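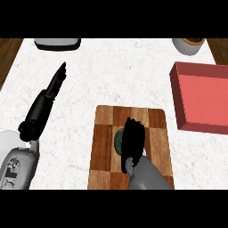 3.2 Lead times in contract catering

Order records were obtained from Pokitari, a mid-sized catering firm serving corporate and private clients, for the twelve months ending in May. Each record gives the date of booking, the number of covers, the menu selected and any later amendment. Cancelled bookings were retained where the kitchen had already purchased perishable stock.

Amendments were concentrated in the final four days before service. Of the 73 bookings examined, 19 were changed within that period, most often through a revised head count or a late dietary request. Seated dinners were amended less often than buffet lunches, a difference we attribute to the deposit terms applied to the former. The coding of amendments followed the scheme proposed by Ó Flaithearta, with vegetarian and gluten-free substitutions recorded separately.

Figure 4 plots the interval between booking and final confirmation for each service type. The distribution for buffet lunches is strongly skewed, and the median is therefore reported in place of the mean. Bookings placed through Tarigan, the firm's online ordering system, were confirmed earlier than those taken by telephone, although the two groups also differed in event size and cannot be compared directly.

Figure 4. Interval from booking to final confirmation, in days, by service type. Cancelled bookings are shown as open circles.

Labour costs were not itemised in the records and are excluded from the analysis that follows.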